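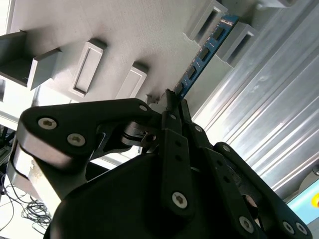 Aug 21, 2020

OK, starter notebook, back at it. The Tamiru rye is finally behaving! I fed it 60 g of flour and 60 g of water last night, left it on top of the fridge, and by breakfast it had climbed past the rubber band and was pushing at the lid (I need a bigger jar, I keep saying this). Smell is good, kind of apple-ish, a lot less nail polish than last week.

The Purnik white flour is another story. Same jar, same spot, and it just sits there with a few sad bubbles. Elie Khasawneh thinks I'm keeping it too wet, so I'm dropping the water and giving it one more week before I quit on it.

Baked one loaf anyway. 600 g flour, 64 percent water, long rest in the fridge, 19 minutes with the lid on and then I lost track of the rest, sorry. Crust came out great, really dark and crackly, but the middle was gummy near the bottom. I cut it too soon, I always do!
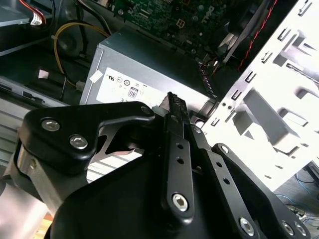

Inside the open desktop case.

To do: try the Misum salt, finer grind, should mix in easier. Dry some of the rye starter on parchment as a backup so I don't lose it like I did in November. Elie wants a spoonful too, put it in the small jar with the blue tape.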